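The Case for Two Trays
By Izzati Govindasamy
13 July 2022

Most advice about a messy desk starts with buying something. Drawer dividers, a label maker, a filing cabinet on wheels. I have bought all three at one time or another and none of them did much for me. What works is a cheap document tray with two levels and the habit of putting paper back in it before you stand up.

I keep the books for a small parts supplier called Womside, and my work still arrives on paper. People tell me this is backward. Shayne Lowther, my nephew, thinks I should scan it all. But when two columns don't agree, I want both pages flat in front of me where I can put a finger on each line. A screen shows me one page well or two pages badly.

So I am not against paper on the desk. A desk that gets used should look used for part of the day. My complaint is with paper that stays out, because by the next morning it has turned into a layer. You put a coffee on it. You put more paper on it. Then page 8 of one report ends up inside another, and you spend 20 minutes looking for it. 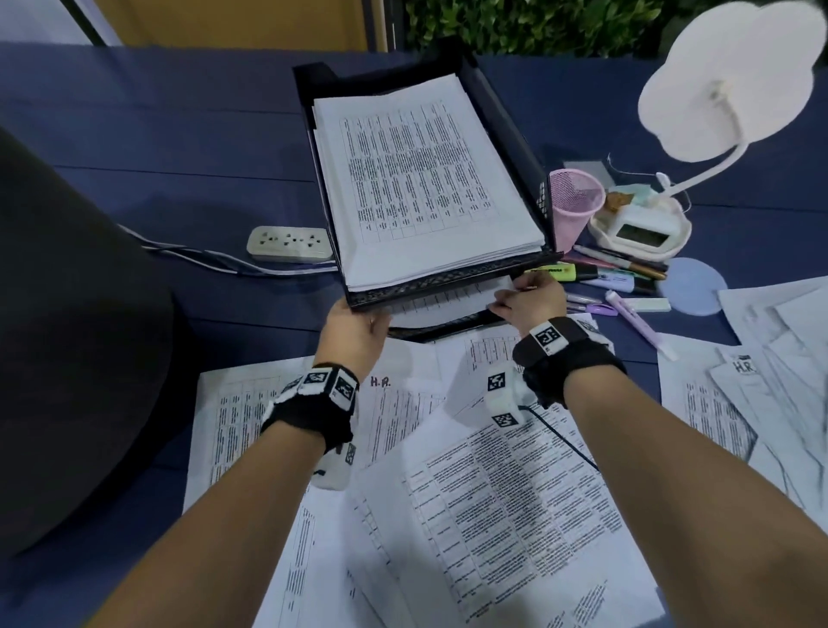
The rule with two levels is simple. The top is for pages still being worked on. The bottom is for pages that are finished but can't leave the desk yet. I tried a tray with more levels once, from an office catalog, and the extra ones filled up with takeout menus and a warranty card. Two levels leave no spot for things you haven't decided about. You have to decide.

I also think the tray should be mesh, or at least open at the sides. A closed box hides how much is in it, and I will ignore anything I can't see. Herman Oei, who had my job before me, kept his papers in a closed cabinet, and after he retired we found an unpaid Fastilance invoice in there for $3782. He was a careful man. He just couldn't see it.

Putting the pages away is the part people rush. They push the whole heap together, tap it on the desk and call it done. I think every sheet deserves a look first. It takes a second or two, and it is the last good chance to catch one that belongs somewhere else.

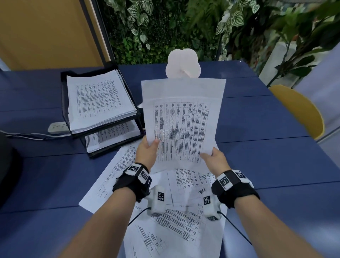
Checking a page of tables before it goes back.

Spreading the pages out first seems like making the mess bigger, and it does. I still recommend it. A heap only shows you its top sheet, while a spread shows you most of them. Once they are out flat you can turn them the same way, pull the strays and square up what's left.

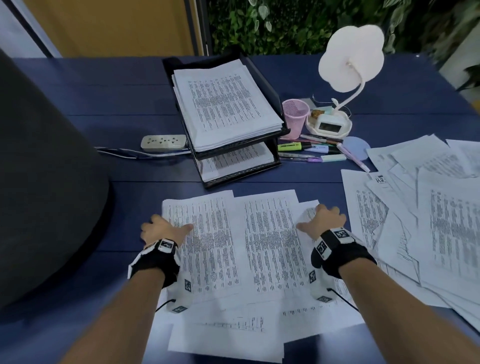

Printed sheets laid out in front of the tray.

Then there are the pens. My view on pens is less popular at work. I think a pen cup should stand next to the paper, within easy reach, and everything that writes should go in it — highlighters too. Zahira Rondonuwu, at the next desk, keeps hers in a zippered pouch in a drawer, and she borrows mine almost every day. A pouch is fine for travel. At a desk, it is one more thing to open.

The cup should be light enough to move with one hand. I shift mine whenever I need space and I don't want to think about it. 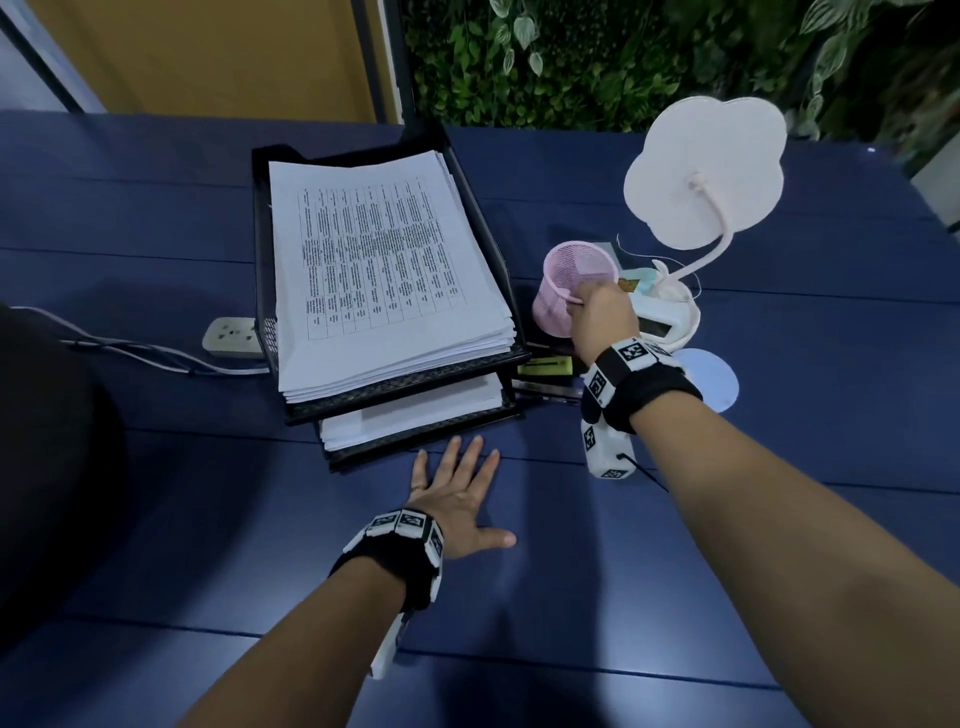
The pink pen cup, next to the desk lamp.

I would leave the rest of the desk alone. A lamp you like, a coaster and some sticky notes do no harm. I have read columns that want every surface bare, and I don't see the point of working at a desk that looks like it is for sale.

Shayne will tell you again that scanning solves this. Maybe it will when he has my job. For now, the July statements are due, and they are coming on paper.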